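Han Robotics & Home Automation Board > Kitchen and Household
Thread: Machines still can't do chores, dumpling edition

mevdale_mike
Posted May 30, 2024
Every March somebody promises me a robot that will put dinner away, and every year I'm still the one doing it. So let's talk about the dumpling-into-the-steamer job. Toy food, plain white table, lid already off. If that's still the level, I'm not clearing space in my kitchen.

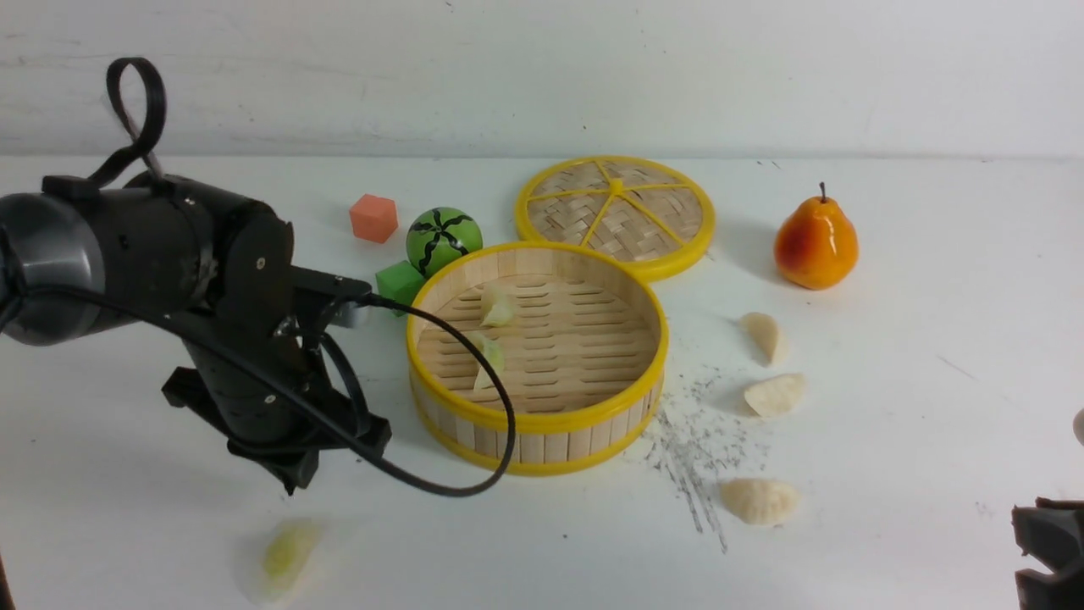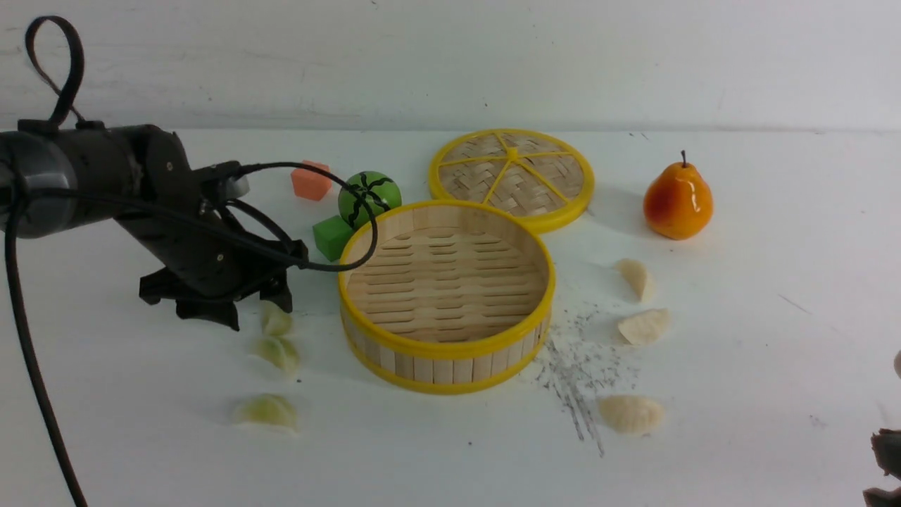
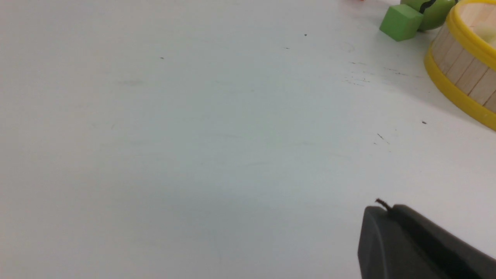
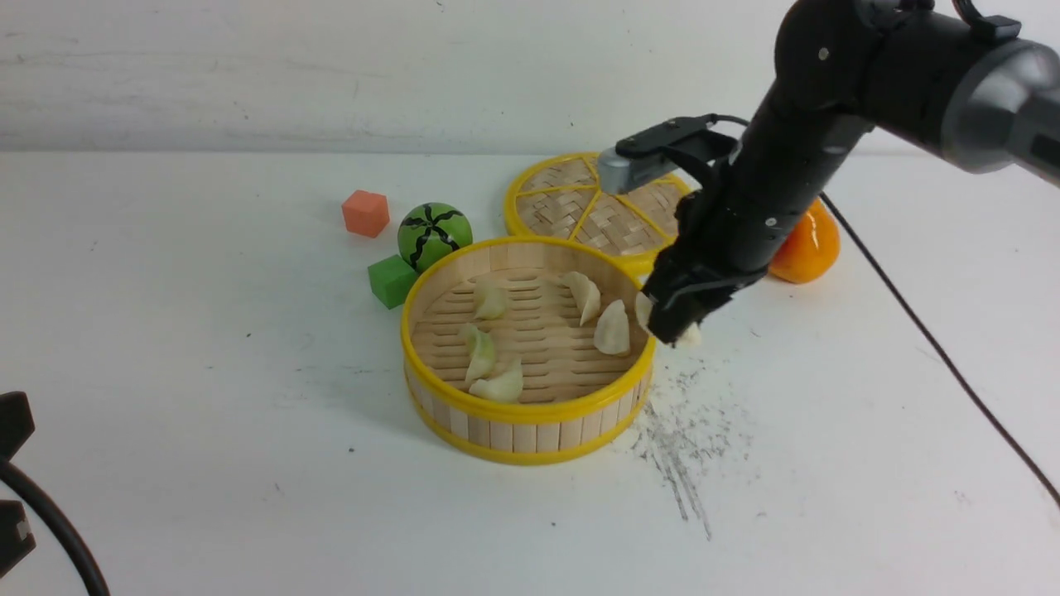
Re: Machines still can't do chores, dumpling edition

pleatcounter
You're being harsh. In the last one the gripper has a dumpling over the rim of the basket with five more inside. Two fingers on a thing that shape is not easy.

mevdale_mike
My kid can do it with chopsticks. And look how much bare table it gets to work with. My counter has mail on it.

senham_line2
I pack trays at Senham, 538 on a slow shift, 600 on a good one. We had a Satari arm on trial for 9 weeks. Fine with boxes. Anything soft and it was my hands again. I'd want to see real dough, with flour on it, before I got excited.

pleatcounter
Nobody said it was ready for your line. I said picking up odd shapes is progress.

senham_line2
Progress for who? Someone still has to wipe down that table - look at the gray specks next to the basket.

oldtoaster
Does it do the lid? I only see the lid lying flat behind the basket. That's half the job in my house.

mevdale_mike
Fair question. Ask me again in 2 years.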